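Vintage, they say

A woman at the Campos flea market told me the romper was from the fifties. It had a care tag with a website on it. I pointed to the tag, she shrugged, and I put the romper back and went to look at buttons.

I've been buying old children's clothes for 11 years, mostly for my two girls and now for a niece, and I trust the word "vintage" less every summer. Last July I looked through 541 listings on Sirora that used it. Almost 10 of them told you how the seller knew. The rest had a pretty child in a field and a story about a grandmother.

I like a grandmother story as much as anyone. I'd like it better with a side seam showing.

Bonifacio Benítez, who used to do alterations out of his front room in Fanstead, taught me to turn a dress inside out before I even look at the collar. Check the zipper. Check the hem for the old fold line. He was rude about my first four finds and right about three. The fourth was a yellow pinafore, and I still think he was wrong - the stitching looks like hand work to me.
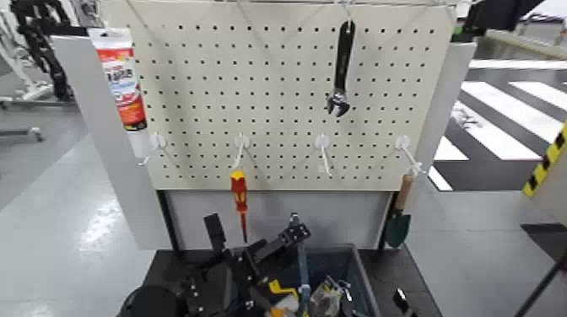

Anyway, the pinafore. My niece wore it to the lake at Skundilance and sat down in the mud inside a minute. It came clean with plain soap and a long soak, and I'm told old cotton does that and new cotton doesn't. I have my doubts. I've got a new T-shirt soaking in the same bucket now, same mud, and I'll post how it looks next week.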